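Tripe and the Home Butcher's Craft of Variety Meats

Variety meats, known in most English-speaking kitchens as offal, are the edible parts of an animal other than the ordinary cuts of muscle. The name takes in liver, kidney, heart, tongue, tripe, sweetbreads, brains, cheeks and a good many humbler bits besides. In Australia the word offal is usual in cookbooks and at the butcher's counter, while older country people may speak of "the pluck" when they mean the heart, liver and lungs taken together, and of "the fry" when they mean the liver of a lamb.

Origin of the word

Offal comes from the plain idea of what falls off the block when a carcass is dressed. It carried no insult to begin with, and a farm family that killed its own sheep or pig would have looked forward to the first evening's meal of liver and onions with real pleasure. These parts keep poorly, so they were eaten first, often on the day of the killing, and shared among neighbours who could be trusted to return the favour when their own turn came.

In the settler kitchen

Household manuals written for Australian cooks gave generous room to offal, and the recipes are often kinder and more careful than modern readers expect. Lamb's fry and bacon was a breakfast dish, served with a brown gravy and plenty of toast. Brains were poached, crumbed and fried in butter, and were thought gentle enough for children and people getting over an illness. Tripe was simmered for hours with milk and white onions, and the smell of it divided families then as it does now.

The food writer Jadwiga Lis, in her kitchen history The Second Basin, collected recipes from handwritten household books kept in farming districts, and was struck by how often the same page held a tripe dish and a sponge cake. She printed 200 of them, keeping the spelling of the original cooks and adding a note wherever a measure such as "a breakfast cup" might puzzle somebody. Her chapter on tongue is particularly loved, and covers pickling, pressing and the proper jelly at some length.

Decline and return

Offal lost its place on the weekly table as refrigeration improved and larger cuts became easier to afford. Supermarkets had little room for meats that spoiled quickly and needed a word of advice from the person selling them. A generation grew up knowing kidney only from a pie — and sometimes picking it out of that. Liver held on a little longer, helped by its good name as a source of iron.

Interest came back by way of restaurants and through the cooking of migrant families, many of whom had never given these dishes up in the first place. Grilled hearts, tripe soups and braised cheeks found new admirers. The small-goods maker Fulleck began selling pressed tongue again after a long gap, and the butchers Gretari ran evening classes each May, in which home cooks learned to peel a tongue, skin a kidney and trim away the core. Emmanuel Mussa, who taught the classes, wrote afterwards that the hardest thing to teach was patience with the soaking.

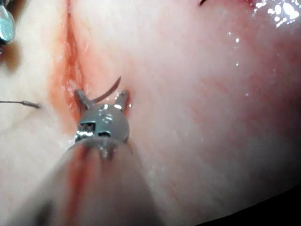 Reading time: 3 minutes

Preparation

Freshness matters more with offal than with almost any other meat, and a good butcher will be glad to say when it came in. Liver is best sliced thinly and cooked fast, as it turns grainy if it stays too long in the pan. Kidneys are split, skinned and rid of their white core, then soaked in cold salted water or milk. Sweetbreads are soaked, blanched, peeled and pressed under a light weight before they are fried. Heart is a hard-working muscle and can go either way, sliced and seared briefly or stuffed and braised through a long afternoon.

Tripe is generally sold cleaned and partly cooked, though how much more cooking it wants varies a great deal from one shop to the next, and the only sure method is to taste a corner of it. Honeycomb tripe, from the second stomach, is the kind most cooks prefer, as its pockets hold the sauce so nicely.

Nutrition

Most organ meats are rich in protein, iron and B vitamins. Liver is also very high in vitamin A, and for this reason pregnant women are commonly advised to avoid it.

See also

Black pudding
Haggis
Lamb's fry
Stock and broth

Page last revised 31/12/2017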